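How a Place Gets Its Name

Every town, village and hamlet has a name, and most of those names began as a plain description. People needed a way to say which place they meant, so they used what was there: a river, a hill, a bridge, a landowner. Over time the description became a name, and the spelling settled down.

Place names are often built from two parts. The first part says which one. The second part says what kind of place it is. In Porstead, the second part is "stead", an old word for a place or a farm. The first part has changed so much that its meaning is uncertain. In the oldest record it is written Porrestede, and it could be a person's name or an old word for a leek.

Some endings are common and worth learning:

-ton: a farm or village
-ham: a homestead
-ford: a shallow place where a river can be crossed
-ley: a clearing in a wood
-by: a farm or village, from the language of the Vikings

An ending does not always mean what it seems to mean. "Ham" can also come from a different old word for land in the bend of a river. To find out which is correct, you need the oldest spelling you can get, and you need to look at the ground.

Spellings changed because few people could write. A clerk wrote down what he heard, and the next clerk heard it differently. The parish books at Porstead have 14 spellings of the village name. Printed maps slowed this down. Once a name was on a map, people tended to copy it.

Some places are named after a person. Leone was a group of 33 houses built beside a quarry, and it took the surname of the family that owned the quarry. The quarry has closed, but the name has stayed. Other names were brought from far away. Settlers who left Wiltska used the same name for their new town, which now has 4,000 people – more than the first Wiltska ever had.

Names can also disappear. Pernance was a hamlet in a valley. When the valley was flooded to make a reservoir, the people moved out and the name came off the map. It was used again 90 years later for a road on a new estate, a long way from the water.

To study a name yourself, write down the modern spelling first. Then look for older spellings in a library or record office, with the oldest at the top of your list. Say each one aloud. Last, compare the meaning with the land – a "ford" should be near a river, although rivers can move.

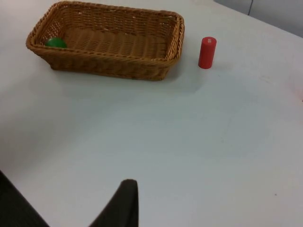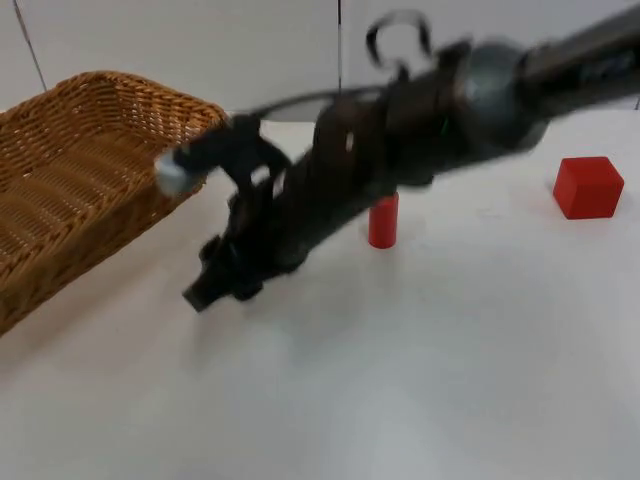 What is the difference between a village and a hamlet?

A hamlet is smaller. In England a village usually has a church of its own, and a hamlet usually does not. Other countries use the words in other ways.

Contact us | Copyright Porstead Local History Pages | Back to top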